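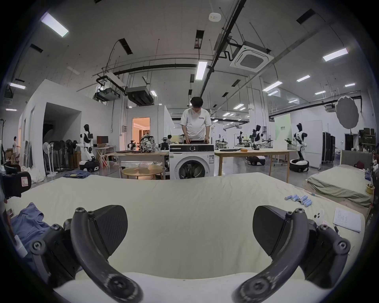 Chapter 7
Flat Surfaces and Loose Items

A horizontal surface in a shared room will collect objects at a rate set by its area, its height and its distance from the nearest seat. The bed is the largest such surface in most dwellings and is seldom counted as storage, although it is used as storage daily. On the cream-coloured sheet at the head of this chapter, a crumpled blue-grey cloth occupies one side, while loose light-blue batteries, a white phone, printed sheets and a black pen occupy the other. The items belong to at least three storage classes as defined in Chapter 2 (textile, small hardware, paper), and no container separates them. The round coffee table beyond holds a plastic bag, and a backpack stands on the long table behind it. The distribution is typical of a room in which sleeping, laundry and desk work share one floor.

7.1 Scope

This chapter deals with the clearing of flat surfaces in rooms of mixed use. Floors are treated in Chapter 8 and enclosed storage in Chapter 9. The method given here was first set out by Capucine Tanguy for the Grorkside housing survey, which recorded 3,649 loose items in 274 rooms. Tanguy's original item codes have been kept, except that phones and chargers are now coded separately.

7.2 Terms

Resting item: an object left on a surface between uses, with the intention of using it again from the same place.

Stray item: an object whose assigned storage place is elsewhere in the dwelling.

Unassigned item: an object with no storage place at all. In the Grorkside data, 766 items fell into this class. Batteries and single sheets of paper were the most frequent.

Load: the share of a surface covered by items of any class, expressed as a percentage of its area. Bedding that is in place is not part of the load. A cloth or garment lying on top of the bedding is.

7.3 Soft and hard surfaces

Clearing a bed differs from clearing a table in two respects. First, a mattress yields under weight, and cylindrical objects roll toward any hollow. Batteries should be gathered into a rigid tray before other items are moved. Cells should not be left in contact with keys, coins or other bare metal. Second, a wrinkled sheet can conceal thin objects. Pens and cards are commonly carried off with the linen when a bed is stripped, and are later recovered from the drum or door seal of the washing machine.

Paper is lifted next, squared into a single stack and moved to a hard surface – it is not sorted on the bed. Textiles are lifted last and shaken once over the cleared area.

7.4 Order of work

In the Rotgate trials, 22 households cleared the same set of surfaces in two different orders. Working from the bed outward to the tables gave fewer repeat movements than working inward. The Drarkden variant, in which one table is kept empty as a sorting station, is described in Section 7.6. It requires a second table and is unsuited to small rooms. Exercises based on the Tovar floor plan follow Section 7.8.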